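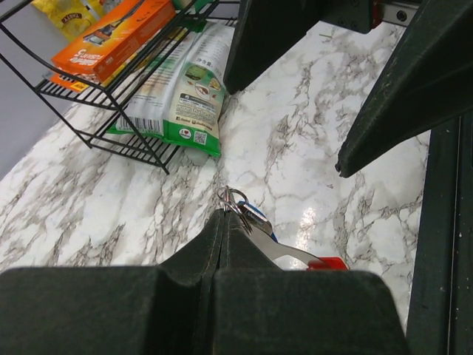 Results from our handover runs (bimanual, wrist view only)

surkine_lab
Posted 2024-09-02

OK, I have been itching to share this. We spent July on arm-to-arm handovers of small, shiny, awkward stuff, and the keychain finally works well enough to talk about! The change is simple: the policy gets a short "settle" window after the first grasp, where both arms hold still and it re-estimates the object pose from the wrist view before the second gripper closes in.

100 attempts each way on a marble-patterned counter, groceries and wire rack left where they were. Without the window: 60 good handovers. With it: 87, so 13 misses. Same weights, same demos. I was grinning all afternoon.

dobre_fan
Very nice. Is the keychain always held by the same part? A flat metal tag hanging off a ring swings like crazy, so I wonder if you just gave it time to stop swinging.

surkine_lab
Partly, yes! We did a version with the pause but no new pose estimate and got 71. So the waiting helps on its own, and looking again helps on top of that. Grasp point varies, usually near the rings.

ostusia22
I'm going to be the grump. One counter, one keychain, one lighting setup. A glossy top throws a big bright reflection and your policy may have learned to work around that exact patch. Calling it a method result is a stretch.

surkine_lab
Fair on the counter. Not so sure on the reflection - we moved the lamp between blocks, and the misses didn't bunch up in any one of them. I'll post the per-block table when I've cleaned it up.

prelludberg
I tried something close on our Prelludberg rig with 40 trials and the pause made things slower with no gain. But we use rigid parts, nothing dangling. Might be the whole difference?

dobre_fan
@prelludberg that would fit. What length of pause did you use?

prelludberg
Half a second. Fixed, not tuned.

surkine_lab
Ours ends when the pose estimate stops moving, so it varies a lot. Want to try that on your parts? I can send the stopping rule tonight, it's tiny.

ostusia22
Send it to me too. Still grumpy, but I have a matte bench and a bag of old keys.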